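Three weeks of jar picks in the sim, and one fault we should have caught on day two.
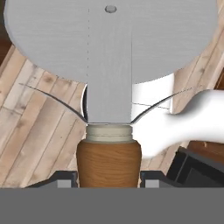 Ankit Rana

1/ This is the wrist view just over the jar. Wood-grain body, pale threaded neck, gripper right above it. The task is to come down, close on the neck and lift.

2/ We ran 2,000 picks. The log marked 369 as failed, which looked fine for a first pass. Then Pallavi Chauhan replayed a batch by eye and found jars marked "lifted" that were still standing on the floor.

3/ The success check read finger force and nothing else. If the palm came down too far and pressed on the cap, force went up and the check passed. No lift needed.

4/ Worse, the downward force limit was off. Someone turned it off in December to get past a solver crash and it never went back on. I reviewed that change, so that one is mine.

5/ In sim a jar doesn't care. The Kneath cell runs the same config file — on glass. We stopped the cell on Saturday before anyone loaded it.

6/ Fixed so far: force limit back on, and the check now wants jar height as well as grip. The config won't load if the limit is missing.

7/ Still open: 310 of the replayed picks show the palm touching before the fingers close. Vikas Katiyar thinks it's the height offset. I think it's the jar model. Rerun goes tonight.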